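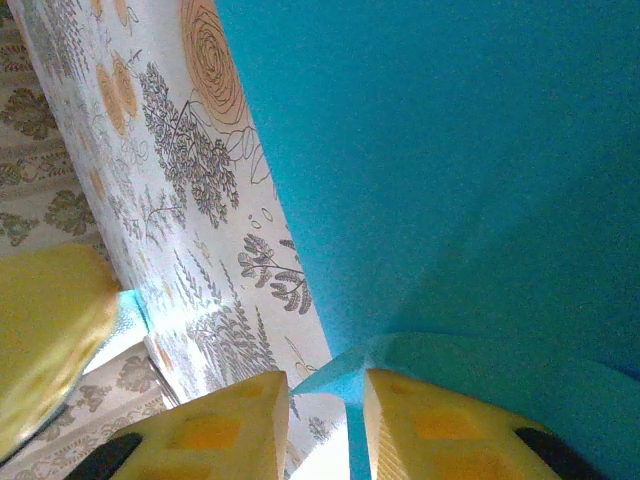
Wrist camera view, patterned sheet next to the turquoise, jaws at the bottom.

Alva wrist gripper from Melell, two-finger version, five months in. Scores at the end if you only want those.

Short version: good grip, bad manners when it loses power. Read the fault bit before you buy one.

What I use it for. Picking up and laying flat thin stuff, mostly printed paper and cloth, on a small bench arm. Patterned things on purpose, as plain white sheets are too easy and tell you nothing. Paid £148 for the fingers and the wrist camera bracket together, arm not included, camera not included either. Bracket is fine. Two screws, done.

The good. Fingers are yellow with an orange pad on each face, so they show up well on camera against nearly anything, and over turquoise you could spot them from the moon. Pads hold paper without creasing it. Closing is smooth, you can stop it halfway and it stays put. Edges are where most cheap grippers fall down and this one gets a fold or a lip of fabric first go more often than my old Drakau did. Quieter too.

Now the fault. Left it running a long job overnight, sheet after sheet, counter on. Got up at 6 am and the counter said 1347 and the arm was stood there with the jaws shut hard on a bit of cloth, motor whining, finger housing too hot to keep a hand on. No error on screen. As far as the software knew it was still waiting for "closed" to come back.

Pulled the plug. Jaws did not let go. That is the part I'm cross about. The manual says they relax when power is cut and mine stayed clamped until I wound them back by hand with the little hex key, which took ages as the hex hole is on the underside, behind the cable. If that had been a finger in there I'd be writing a very differnt review.

Log showed error 2426 once, at ten past two, then nothing. 2426 isn't in the printed booklet. It is in the online one, "position not confirmed", and the advice is restart. Not much help at ten past two when you're asleep.

Wrote to Melell. Reply next day, credit to them, from Annapurna Varghese in support, who asked for the log and a photo of the cable. Her view: cable rubbing where it bends at the wrist, so the closed signal drops out and the motor keeps pushing. She was right about the cable, there was a shiny flat spot on it. New one came in the post, free, plus a clip to hold it off the bend. Also a firmware update that stops the motor after a few seconds if it hears nothing back. Why wasnt that in from the start.

Update works. I've unplugged the signal wire on purpose over and over and it gives up and shows the fault every time. It still doesn't open with the power off though. Asked about that, was told it's being looked at. That was September, heard nothing since.

So what I do now:
No overnight runs.
Plug on a switch I can reach from the chair.
Hex key on a string tied to the bench.
Cable checked every morning, bend it and look.
Hands out while it's live, even when it looks idle. Especially then.

Bumside forum has a long thread on the same fault if you want other people's versions. A few there swapped the pads for softer ones, haven't tried it. One chap fitted a thermal cutout to the housing and I might copy him.

Grip 5 out of 5. Build 3. Safety 2, was a 1 before the update. Support 4.

Would I buy again? For thin sheets, yes, with the clip fitted on day one. Anywhere with kids about, no. Will edit this if they sort the release.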